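Celtstead Crafts and Home board > Beads and Jewellery > Restringing: elastic, cord or wire?

muddypaws64
My gran's old necklace went all over the kitchen floor last night and I've been crawling about with a torch ever since. It was on plain cotton thread, knotted once, and it had been fine since before I was born. I want to put it back together so it survives being worn to work. I've got a reel of stretchy elastic left over from a kids' party and my sister says use that, job done. Is she right? Glass beads, smallish holes, some of them a bit sharp round the edge.

tansy_b
Please don't use the party elastic! It goes brown and crumbly in a drawer, never mind on your neck. I've restrung loads of things for friends over the years and every single one that came back to me was on elastic. For glass with sharp holes you want beading wire, the nylon coated sort, and proper crimps at each end. Fiddly the first time, easy after that.

Orrin_Vale
Disagree a bit with tansy. Wire is strong but it kinks, and once it's kinked you're stuck with a funny corner in your necklace for ever. I like waxed cord. It hangs softly, you can knot it between beads so you never lose more than one, and if it wears out you can see it fraying well before it goes.

tansy_b
It only kinks if you roll it up tight and shove it in a pocket, Orrin. Which I seem to remember you doing at the Umport bead fair.

Orrin_Vale
Guilty. I still say cord. Sharp holes will chew through anything in the end, so file them first. A bead reamer costs next to nothing, and you do it with the bead held under water so you don't breathe the dust.

muddypaws64
Ooh I didn't know you could file them. Would a round needle file from the shed do?

tansy_b
No, far too fat, and it'll crack the glass. Get the diamond coated one. Muñoz on the high street had them in a pot by the till last time I was in, and they'll sell you two crimps if you only want two crimps, bless them.

Duván Flores
I do repairs from a stall so I'll put my bit in. How long is the necklace? If it goes over your head without a clasp then knotted cord is lovely. If it sits close to the neck and needs a clasp, go with wire, because the strain is all at the two ends and cord rubs through just there. I charge the same for either, so I've got no reason to push one on you. Elastic is all right for a bracelet if you buy the decent stuff, pull it hard a few times before you thread it, and hide the knot inside a bead with a dab of glue. Never for a necklace.

pipkin339
Can I stick up for elastic a minute? I've got bad hands and I cannot do clasps, full stop. Everything I wear on my wrist is stretchy. Yes I have to redo them every January, but it takes me an evening with the telly on and I quite like it. Not everybody can fiddle about with a lobster clasp one-handed.

Duván Flores
Fair point, pipkin. You could try a magnetic clasp, though not if you've got a pacemaker, and not on anything heavy.

pipkin339
Tried one. It stuck itself to the fridge and then to a shopping trolley. Back to elastic for me, thanks!

muddypaws64
It goes over my head easily, so cord it is, I think? Sorry tansy.

tansy_b
I'll live. Get the thin waxed cotton or polyester then, and a good sharp needle, and buy twice as much as you think because knots eat it. My first knotted one came out so short it fitted the dog.

Orrin_Vale
Twice isn't enough if you're knotting between every bead. I'd say two and a half times. And do your knots with a pin: make the knot loose, put the pin through it, slide it up snug against the bead and then whip the pin out as you pull. Do six or seven on scrap cord before you start on the good beads. Stop for tea when you get cross, or you'll pull one tight in the wrong place and be picking at it for ages.

gullible_gannet
Sorry to butt in with a different moan but how does everyone store theirs? I've given up on the hanging stand, it falls over if I so much as open the window, and Zellbridge want 55 quid for a wooden chest with little drawers. My things live in a red box at the moment and every bracelet has made friends with every other bracelet. Had it out on the bed to see what I'm dealing with. 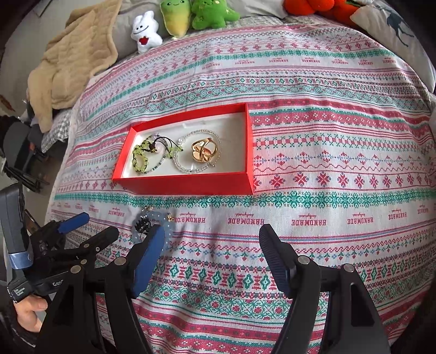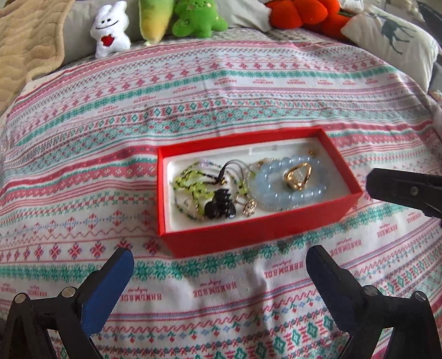
Re: Restringing: elastic, cord or wire? (now with added storage)

tansy_b
Oh I do like that green one. It's the cords that do it, gannet. Beads on their own will mostly shake apart but anything with cord ties itself round its neighbours. Keep the corded ones somewhere separate, even if it's only an envelope, and half your trouble's gone.

Orrin_Vale
Egg boxes. One thing per hole, lid down, stack them up. Don't pay for drawers.

pipkin339
Egg boxes shed bits all over everything! I use an ice cube tray inside a drawer, the deep kind. Washes out, doesn't slide about.

Orrin_Vale
Mine have never shed a thing.

Duván Flores
For getting them apart: put the lot on a flat plate, do not pull, and work a blunt darning needle into the loosest loop you can find. Tiny bit of talc helps with fine chains but keep it off waxed cord, it goes claggy. Do up every clasp before you put anything away, an open one will hook on to whatever's next to it.

gullible_gannet
Right, darning needle and ice cube tray. I've got the tray already, it's never once made a decent ice cube. Ta all.

muddypaws64
Update from me: got the reamer and the cord from Muñoz, filed the worst of the beads in the washing up bowl and I've done my practice knots. The fourth one even looked like a knot. Still one bead short and I think it's under the cooker. Does anyone know if you can pull the kickboard off without breaking the clips?

Orrin_Vale
Pull from the bottom, both hands, one end first. Mine just popped off.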